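Brosta Household Handling Project
Progress report to Tuhumury, second reporting period
July 23, 2021
Prepared by Larasati Halim

1. Status

Work on the operating rules for two-arm garment handling is on schedule. The draft issued in January has been revised once, following comments from Krishnamoorthy Sundaram at Hidari. The main changes concern who may start a run, where people may stand, and how an interrupted run is recorded.

2. Rules now in force

A run may be started only by the operator named on the run sheet. A second person holds the stop control and has no other task while the arms are powered. Hands stay out of the reach of both arms until the operator has called "clear" and the stop-holder has repeated it.

Garments are placed before power is applied to the arms. If a garment falls outside the reach of the arms, the run is ended and logged as incomplete. It is not corrected by hand and continued.
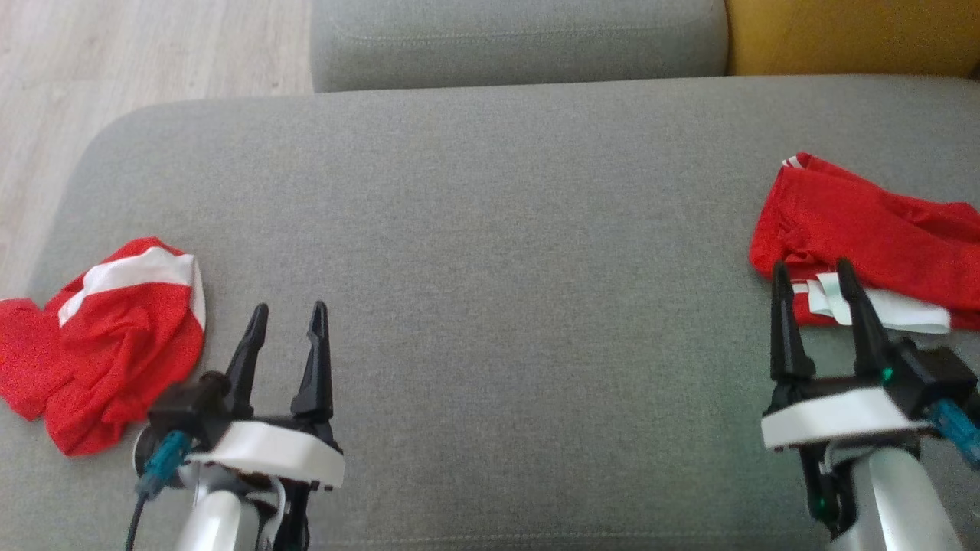
Soft furnishings remain the weakest part of the draft. The speed limits were written for rigid benches, where contact force can be checked against a known surface. Upholstery yields under a gripper and the existing check gives readings that are too low. Kasun Bhuiyan has proposed a separate limit for padded surfaces, with the approach speed reduced by 35 per cent within the last stage of travel. We have adopted this as an interim rule.

3. Compliance

Wahyudi Harahap audited 284 run sheets from the Brurkidden site. Of these, 69 lacked the stop-holder's initials. No other field was missing as often. The sheet has been reorganised so that the initials come before the start time, and the site will be audited again next period.

4. Open items

Cable routing at the wrist is not yet covered. Kurniawati Latuheru is drafting a clause on strain relief and pre-run inspection.

The retention period for interrupted-run logs has not been agreed with Hidari.

5. Budget

Spending is within the approved amount. We request approval to move $2000 from travel to force-gauge calibration.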